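Do RFID blocking cards do anything in a leather wallet?
Posted in Everyday Money > Cards and Banking

Nayeli Arriaga
My brother-in-law gave me one of those "signal blocking" cards from Stedeck in December and told me to keep it next to my debit card so people can't scan me on the bus. The package says it protects everything in the wallet. I have a plain leather wallet, nothing fancy, with my cards all stacked in one pocket.
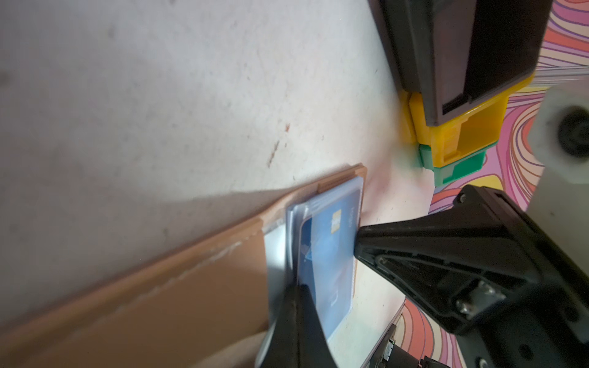
Wallet open, cards in the pocket with the blue one on top.

Two things bother me. First, I have never met a single person this has happened to. Second, I left the blocker in the wallet and my tap payment still went through at the grocery store on Monday, which does not inspire confidence. Is it worth keeping, or should I spend more on a lined wallet? Fluneck has one on sale but the reviews all sound like they were written by the same guy.

Phùng
Short version, keep your money.

A contactless card only talks to a reader at very close range, a couple of inches in practice, and a thick stack of cards makes it harder for the reader to get a clean answer from any one of them. When a tap payment is made the card sends a one-time code for that purchase. Somebody who picked it up might get the card number and expiration date, but not the three digits on the back, and most online stores want those.

Compare that with the ways people really lose card numbers: fake texts, shady websites, a store getting hacked, or a wallet left on a counter. A blocker does nothing for any of them.

As for your grocery store test, I wouldn't read too much into it. Some of these cards are only a bit of foil in plastic, and they have to sit between the card and the reader to do much. If yours was behind the debit card, the reader had a clear shot. Try it again with the blocker in front. If it still goes through, throw it out. 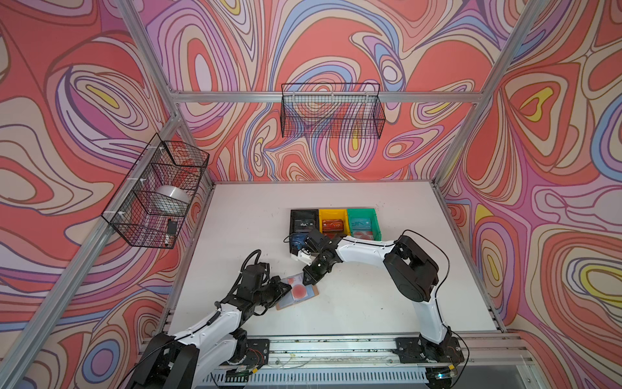
I'd be just as careful with the lined wallets. "Military grade" isn't a test result. If the seller can't tell you which frequency it was tested at (bank cards use 13.56 MHz) then you are paying for a word on a box. Aluminum foil from the kitchen does the same job if you wrap the card all the way around. It looks silly and it tears in a week, but at least you know what it cost.

What I would do instead is turn on purchase alerts in your bank's app - every purchase, not only the large ones - and look at them. Takes 2 minutes to set up.

Skevport
Disagree with the above. I have had a blocking wallet for years and have never been scanned so clearly it works. Mine was not cheap but peace of mind is worth something. Get one with a zipper.

Nayeli Arriaga
Thanks Phùng. I tried it again with the blocker in front and the reader just sat there, then I moved it to the back and the payment went through. So it does something, only not what the package says. Skevport, I've never been scanned either and I didn't have a wallet like that, so I'm not sure what that proves. Alerts are on now. I'm skipping the Fluneck.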